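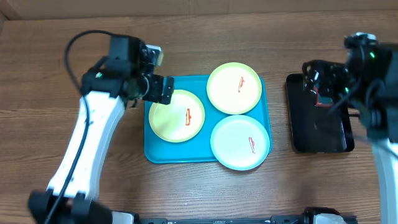
Three plates on the blue tray, and a long story to go with them.

15 Sep 2022. Okay friends, a few of you asked how I ever got the plates in my house under control, so settle in, because I am going to tell you far more than you wanted to know (you know me by now!).

It started back in April, when I opened the cupboard over the sink and a saucer slid straight out onto my foot. I had 26 plates in there. For a household of 2! I laid them all out on the bed and felt a little ashamed of myself, and then I made tea and felt better.

So I started passing them along. Krystyna Kaczorowski took the heavy stoneware for her cabin, Jarosław Zieliński took the ones with the gold edge, and the chipped ones went under my flowerpots, where they are very happy. What I kept was the light, plain, cheerful stuff, pale yellow and light blue, the kind you can hand to a child without holding your breath. 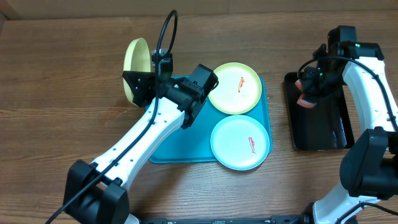 Then came the matter of where they should sit between the table and the sink. My old habit was to stack everything at one end of the table as people finished, and the sauce from one plate would end up on the bottom of the next, so I was washing both sides of everything. My grandmother would have had words.

Now it's a tray. Plates go onto it in one layer, overlapping a bit if they have to, and the whole tray gets carried over in a single trip. I know, I know, people have been using trays for a very long time and I'm talking as if I'd come up with it myself. But I really did go years without owning one!

A word on choosing a tray, because I bought a bad one first (a pretty Flokex thing with no lip at all, and one wobble in the hallway cured me of it). You want a raised edge all the way around. You want rounded corners too, as crumbs get packed into square ones and then you're in there with a toothpick. And please measure your plates before you go shopping. Mine hang over the edge a little and I've made my peace with that, but I do have to tip the tray toward me going through the door.

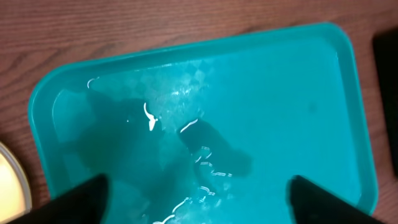
The raised edge also means a tray can hold a little water, and I'm fonder of this than I should be. If supper was something sticky, I run a shallow layer of warm water into it, just enough to cover the bottom, and let a fork or a spoon lie in there while I put the leftovers away. It saves filling the whole sink. Then I pour it out, wipe the tray down and stand it on its side by the window.

Do wipe the table afterward, though. Mine is wood and it doesn't forgive a puddle. I rub it down along the grain with a barely damp cloth and then again with a dry towel, and every so often it gets a little oil and looks brand new for a whole afternoon.

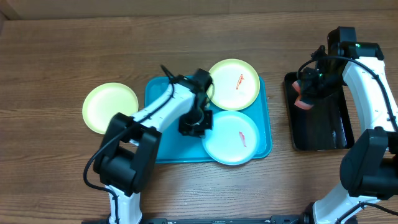
Nafula Ogola wrote back that she keeps two trays going, one for what's dirty and one for what's clean, and that her kids finally clear their own places now that there's an obvious spot to put things down. Nafula, I'm stealing that tonight, and if my lot complain I'm giving them your address!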